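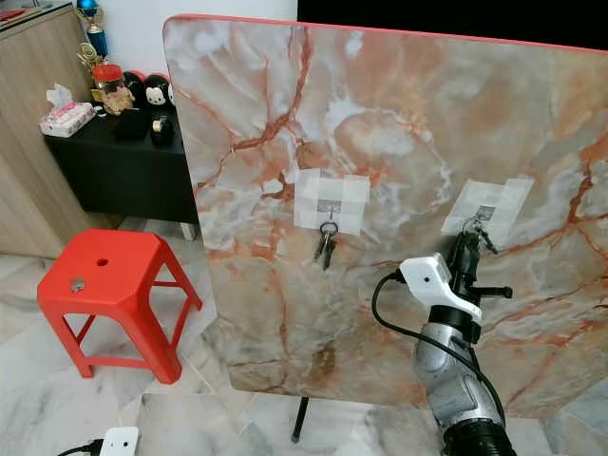 Two bunches of keys on taped hooks, against a marble-patterned board.

The Key Drawer
7 July 2021

When my aunt moved out of her house in Tredham last summer, the last thing we emptied was the kitchen drawer with the keys in it. We tipped it onto a towel and counted 167. She had lived there since she was married, and she could tell us what nine of them opened.

Most houses have a drawer like that. Keys are small, they cost little to copy, and they feel too important to throw away. Locks get changed and the old keys stay. A bike is stolen, and the key to its lock sits in a jar for years.

Revitz, a locksmith's shop on Paquette Street, keeps a bucket by the counter for keys people want to get rid of. When it fills up, the brass goes to a scrap dealer. The man at the counter told me that customers often stand over the bucket for a while and then put one or two back in their pocket. He sees it most with car keys.

His shop still cuts plenty of new ones. A plain house key takes a couple of minutes. The older kind, with a long shank and a square bit, has to be filed by hand, and he has 192 blanks for those on a board in the back, some of them older than he is. He doesn't expect to use them all. Newer apartment buildings use cards or a keypad, and the landlords who used to order keys by the box now come in only for the mailboxes.

I asked what he tells people who are always losing theirs. Pick one place near the door, he said, and hang them up before you take your coat off. A hook will do. He sells a cabinet with numbered pegs, but mostly to offices and garages.

Labels are the other half of it. He likes the plastic tags with a paper slip inside, and he says to write something only you would understand. A street address on a lost key is an invitation. "Blue door" is fine.

My aunt's nine keys went with her to the new place on Pakunari Road, although only three of them fit anything there. One is for a suitcase. Another opened the shop where she worked when she was 17, and the building came down a long time ago. She hung them by the door in August. The rest went into the bucket at Revitz, apart from a small flat one that I kept and have not found a lock for.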